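Review: Vasora Home Tasks, simulator package for two-armed robots
By Evelien Bosman
22 July 2021

I clean holiday flats for my work, and in the evenings I study a little robotics. So when people ask me if machines will soon take over the chores, I like to answer from both sides. For this review I used Vasora Home Tasks for two months. It is a program in which you let a robot do housework in rooms that exist only in the computer. The licence costs 69 euros per year.

The installation was easy on my desktop, less easy on the laptop of my colleague Anouk Dijkstra, where the program closed itself several times. The manual is clear but it has no index, and I missed this often.
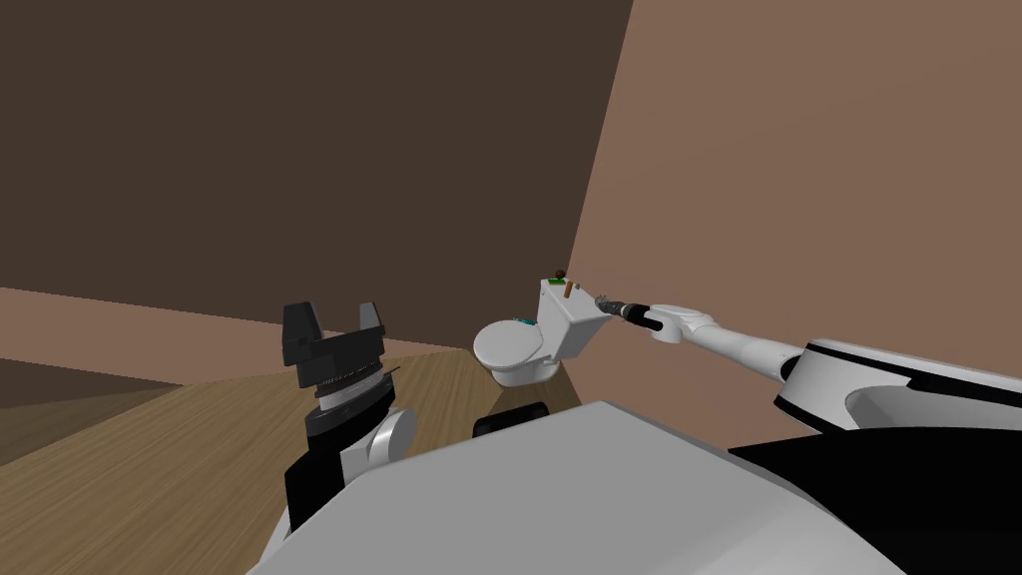 Tidying the bathroom is for me the best test in the package. In the kitchen tasks the objects are big and stand far from each other, and a simple script can do a lot. A bathroom asks for more patience. The toilet stands in the corner, there are small things on top of the tank and one more on the lid, and the gripper must come very close to the tank without pushing against it. A human cleaner takes such things away with one hand and wipes with the other, and does not think about it. My script needed long pauses between every movement. Of 75 attempts I was satisfied with two, and in both I had made the task easier before I started.

I do not blame the program for this. It gives good control over both arms, and you can save a position and return to it later. What I find weak is the cleaning itself. Water, soap and dirt are missing from my version, so you can practise moving objects but you cannot practise scrubbing. According to the Vasora forum a wiping task will come in November.

Is the robot ready for my job? In my opinion not yet. Carrying a cup from one table to another, perhaps. A full bathroom between two guests, no.

For students and patient hobbyists I can recommend the package. If you want to know only whether you can buy a cleaning robot soon, the free trial is enough.

My score: 7 out of 10.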